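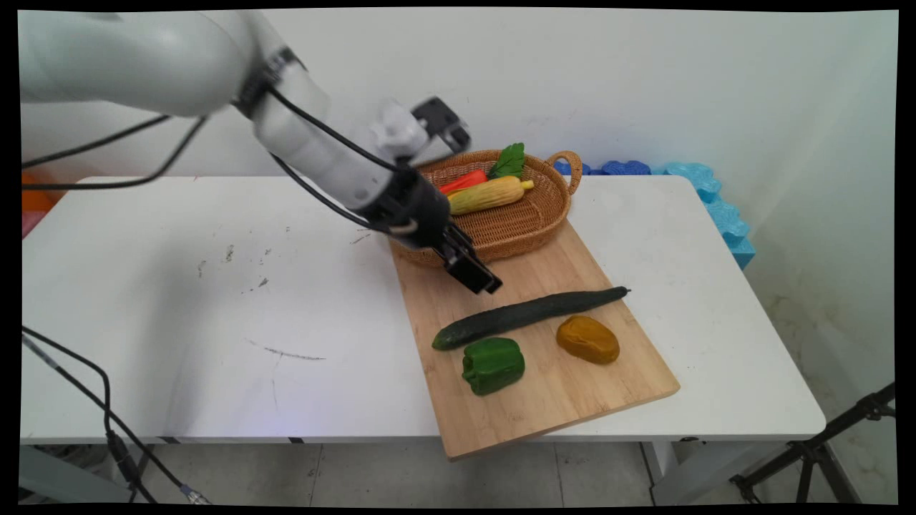
Figure 3. Workspace for the sorting task. The parallel gripper is above the far edge of the cutting board, in front of the basket. Three toy vegetables are in the basket and three objects are on the board.

4.2 Clearing the board

The second group of trials concerns a chore that most people do without thinking about it: moving produce between a cutting board and a basket. We chose it for two reasons. It needs no tool, so the result depends on perception and grasping alone, and it comes up in both of the settings this paper addresses, the home kitchen and the packing bench. The packing version was specified by Yolanda Pruitt after visits to the Orness site, where the same motion is repeated through most of a shift.

A trial starts with the objects split between board and basket (Figure 3) and a one-line instruction naming either a single item or the whole set. The policy, Tran, receives the wrist camera view and the joint state. It is given no object models and no positions. A trial counts as a success if every named item is inside the basket, at rest, and no other item has left the place where it started. The time limit is 70 seconds for a single item and 400 seconds for the full set. We ran 500 single-item trials, divided evenly among the five items used as targets, and a smaller number of full-set trials, which are reported in Section 4.4.

Object choice matters more than we expected when planning the study. The cucumber is long, and a grasp near one end lets it swing during transport, so that the far end strikes the basket. The policy learned to close near the middle in most cases, but it did not correct for the angle of the cucumber relative to the basket opening. The bell pepper gave the opposite problem. Its position was easy to find, but the rounded sides left little flat area for the fingers, and small errors in height turned into a push along the board. The glossy rounded item was the hardest of the board objects. Reflections moved over it as the wrist approached, and the estimated center moved with them.

Items already in the basket were used as targets in the reverse task, in which the robot must take one out and set it on the board. Here the handle and the rim limit the approach directions. Leafy items could be gripped by the leaves and lifted, and we accepted this as valid under the success rule, although a person unpacking real greens would likely object. The carrot and the corn were often in contact with each other, and a grasp aimed at one sometimes brought up both. Such trials were scored as failures even when the second item fell back into the basket.

Paren, the scripted baseline, uses the same arm and gripper with a fixed top-down approach and hand-tuned heights. It was faster than Tran on every item it could pick at all. Its failures were of a single kind: once an object had rolled, the script closed on the old position and carried nothing. Tran usually tried again. Retries account for most of the difference in success between the two methods, and also for most of the difference in time.

We do not read these results as evidence that the chore is solved. Toy vegetables are stiff, clean and dry, and they do not bruise. The board and basket stayed in the same general area for all trials, and shifting the basket by one hand width in pilot tests lowered success for both methods. Vaughn Zamora repeated part of the protocol at Villham with real produce and found that the force setting used here marked soft items — a result that would rule out the packing use even at a perfect pick rate. The Orness bench, for comparison, requires 85 items per worker per batch with no visible damage, and neither method is close to that pace.

What the trials do support is a narrower claim. With a wrist camera and a plain two-finger gripper, a learned policy can recover from its own small mistakes on a cluttered surface, and that ability is missing from the scripted systems now in use at the bench. Section 4.3 examines how far the recovery extends when the board itself is moved during a trial.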